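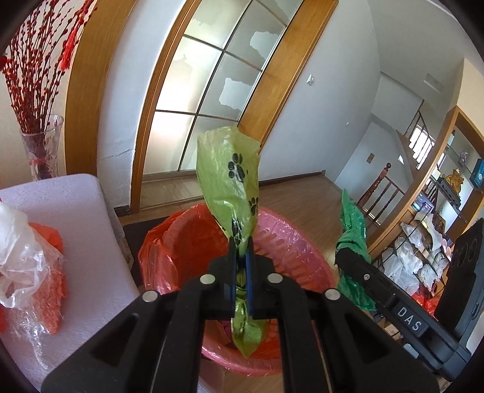 By Wiroj Onsri | Workshop & Home Tips | May 21, 2020

I've been collecting tricks for teaching chores with hand-held grippers, and plastic bags have given me more trouble than everything else put together. Folding towels? Fine. Stacking cups? A nice afternoon. Then you try a paw-print bag over a pink basket with a gripper in each hand, and you find out how much your fingertips normally do for you!

So, a few things I've picked up, mostly by doing them wrong first.

Twist before you pinch. A flat sheet of thin plastic slides around between the jaws, but a twisted neck gives them something to hold. I pinch just above the twist and let the tail hang down where I can see it.

Do the chore with your bare hands first, slowly, four or five times. Say out loud what each hand is doing. My left hand turned out to be a holder and my right hand a fusser, and once I knew that I stopped swapping jobs halfway through a demo (the arm copies everything, including your dithering).

Pick one starting spot and keep it. I put a bit of masking tape on the floor for the basket and another for my toes. You should still move the basket a little between batches — a hand's width is plenty — but move it on purpose and write it down.

Watch the shine. Bags throw bright streaks along every crease, and if you have a glass door letting in daylight, your morning runs and your evening runs will look like two different rooms. I do some of each now. For months I only worked before lunch, and the arm was hopeless at suppertime.

Keep your bags sorted by thickness. I have a shoebox marked Meesuk for the crinkly kind and one marked Forkent for the soft kind, after the two shops I buy them from. Mixing them is good later on, but start with one.

Throw out the bad takes the same day. If you dropped the bag and picked it up neatly, keep it, that's a useful thing to learn. If you dropped the bag and said a word and scratched your nose with the gripper, toss it. Out of my first 70 takes I kept 10, and I was being generous.

If you're driving the arm by remote instead (I use the Pinari sticks for that), slow everything down and loosen your shoulders. There's a small lag, and the temptation is to push harder. Don't! Let the arm catch up, then close the jaws. I still like hand-held better for bags, and remote better for lids and drawers.

And wipe the inside of the jaws. Dust from the bags builds up and the grip goes slippery. A damp cloth does it, then a dry one.

I've done roughly 1,000 takes since January and my wrists would like a word. Next time I'll write up tying the knot, which I've only managed with the soft bags so far.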